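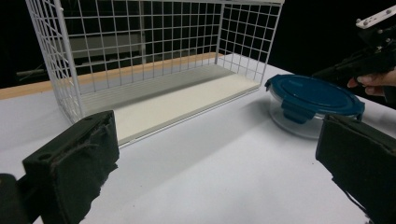
White wire basket and a round glass container with a blue lid.

The Case for the Open Basket

Most advice on kitchen storage starts from the wrong measurement. It asks how much a container holds. The figure that decides whether a storage system survives its first month is how many motions it takes to put something back.

Take the ordinary wire basket. A square grid, a thin rail along the bottom, a flat base, no lid. Returning an item to it takes one motion: the hand goes over the rim and opens. A lidded bin on a shelf takes at least four. Pull it out, lift the lid, put the item in, close the lid, and then, in practice, push the bin back against the wall. People will do this for the winter blankets. They will not do it for the thing they use at breakfast.

I spent most of October on this question in my own kitchen, which has 14 shelves if the one over the refrigerator is included. I had bought a matched set of opaque bins from Woser, 19 of them, on the theory that uniform outside dimensions would fix the problem. The outside dimensions were excellent. By the third week the bins held what they had held on the first day, and everything in daily use was standing on the counter beside them.

Jhair Escobar, who fits out small commercial kitchens and has little patience for residential ones, put it to me in terms of return cost. Every object has a cost to fetch and a cost to put away. The fetch cost gets paid whatever it is, since the person wants the object. The return cost is optional, and an optional cost above a certain level is not paid. A storage system should therefore be designed almost entirely around the return.

I think he is right, and I think it settles the argument for open mesh in most positions below eye level.

There are objections. The first is dust. Open mesh admits it, and a kitchen adds grease, so the wires need washing. A coated wire basket goes in the sink and takes a few minutes. I wash mine on the same day as the range hood filter. Uncoated wire is another matter and I would not use it near a sink at all.

The second objection is small items. A square grid passes anything thinner than its opening, and skewers, tea bags and packet corners will all find the gap. A flat panel in the bottom deals with most of this. Without a panel, a basket is good for jars, produce and boxes and very little else. When comparing two baskets at the same price, look at the floor before the walls. Tandness sells one with a loose floor that lifts at one end when the load is uneven, and I returned it.

The third is appearance. The argument is that visible contents look untidy. They do, when they are untidy. An opaque bin in the same condition is no better organized; the disorder has been moved to where it costs more to correct. With mesh, the owner sees the second open bag of rice before buying a third.

Lids have their place. Cooked food needs one, and so does anything with a smell or anything that draws insects. For these I prefer clear glass with a snap-on lid over any plastic tub. The wall can be read from the side, so no label is needed, and glass does not hold the color of tomato sauce. A colored lid is a useful feature where several sizes are in service, provided one color is kept to one diameter. Mixed lids are the main reason people give up on glass and go back to tubs.

Round or square is a closer call. Square containers waste less shelf. Round ones are easier to scrape clean, and in my experience the lid seats evenly without having to press down four separate corners. I use round for leftovers and square for the freezer.

What I would argue against is putting the two types to each other's work. A lidded container used for onions is a slow basket with poor airflow. A basket used to group lidded containers is reasonable, up to a point; once they are stacked 2 deep, the lower layer goes out of use and the return cost climbs again. Jhair Cuervo, who edited an earlier version of this piece, keeps his leftovers in a basket like that and disagrees with me. His refrigerator is larger than mine.

The Woser bins are in the hall closet now, holding blankets and a tent. They do that job well.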